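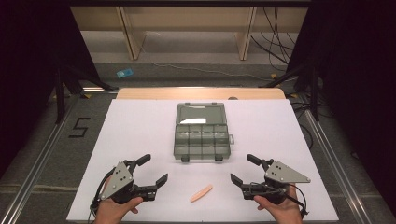

FOR IMMEDIATE RELEASE — 25 Aug 2020

Killey brings hand-guided grippers to small parts sorting at Cluvholm

Killey will move part of its kit packing work at the Cluvholm site over to automated cells. First cell due to run by June. Sorting and box filling first, labeling later.

No layoffs planned. The 16 packers on the line stay on and move to teaching, checking and refill work, same pay grade or better. Each gets 40 hours of paid training — on shift, not after hours.

Packers teach the job themselves, with a gripper in each hand. "They know which parts stick and which ones roll away," said Joelle Shboul, operations lead. "We'd be silly to start without them."

Shift rep Todor Tomić said the crew asked for two things, shorter stints at the bench and a say in the pace. Both are in the agrement. Stints are now capped at 80 minutes.

Press contact: Dragica Spahić, Killey press office. Site visits by request, small groups only pls.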